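The sofa stays for one more winter
8 January 2026

I have lived with this blue sofa since I moved to Stilley, and in November I promised my sister that I would replace it. Now it is January and I am still sitting on it while I write.

The reason for the promise was the arm. On the low part of the armrest there is a small place where the cover has torn, and a tan color shows through from under the blue. At first it was the size of a coin. I did what I think many people do, I put a basket in front of it and forgot. Then I moved the basket to clean the floor and the hole had become bigger, with little threads around it.

So I looked at new sofas. The one I liked cost 1874 and the delivery was not included. A used one was offered for 300, but it was gray and very long, and my living room can not take a long sofa if I want to keep the white side table next to it. I like this table. It is square and heavy and a cup never falls from it.

After that I asked for a new cover. A small workshop called Tang gave me a price of 387 for the whole sofa, with the piping on the arms and the skirt at the bottom made again in the same way. It is a fair price for so much sewing, I believe, but for one hole it felt like too much.
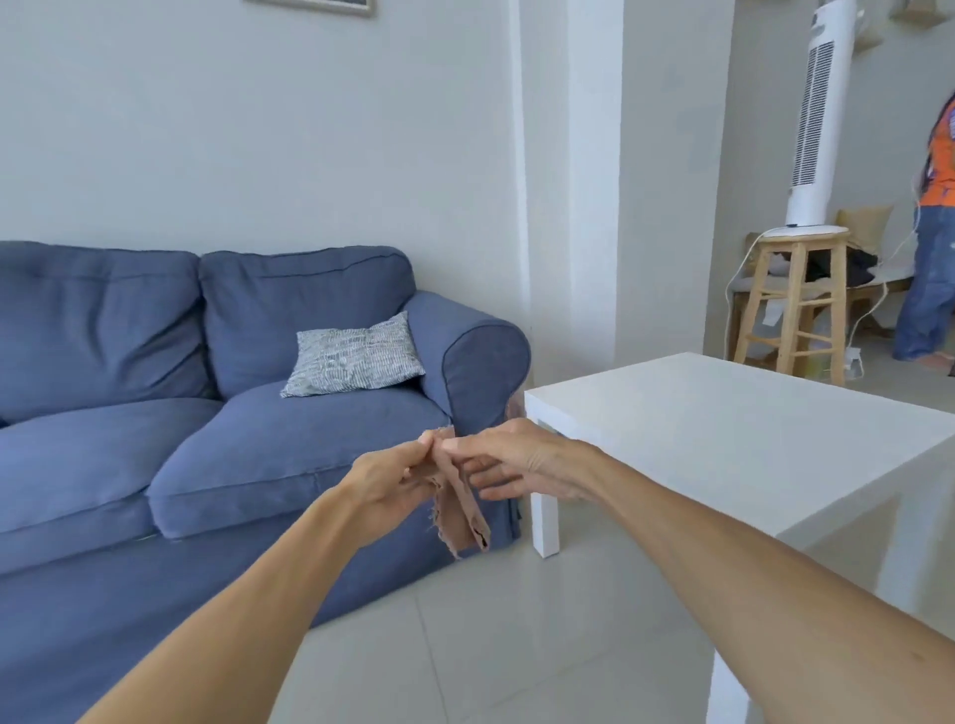
Cheuk-hei Fu, who was my neighbor in my old building and repaired chairs for many years, told me by telephone that I should first clean the torn place and only later think about money. She said to cut the long threads with small scissors and never to pull them. Then I should push a piece of strong cotton under the hole, a little larger than the hole on every side, and glue it flat with fabric glue. I must keep it pressed for one night. When the glue is hard, the edges can be sewn down with short stitches.

I bought the glue and a curved needle for 21 in total. For the patch I wanted a blue cotton, but the blue in the shop was too bright beside my old blue. She suggested to take the fabric from the back side of the skirt, near the wall, where the color is the same and one small piece will not be missed. I have not yet found the courage to cut there.

Meanwhile I washed the cover of the throw pillow and vacuumed under the seat cushions, where I found two pens and my library card. The cushions I turned over too. They are more comfortable on this side, and I do not know why I waited so long to do it.

If the patch holds until spring, I will write again and tell which stitch I used.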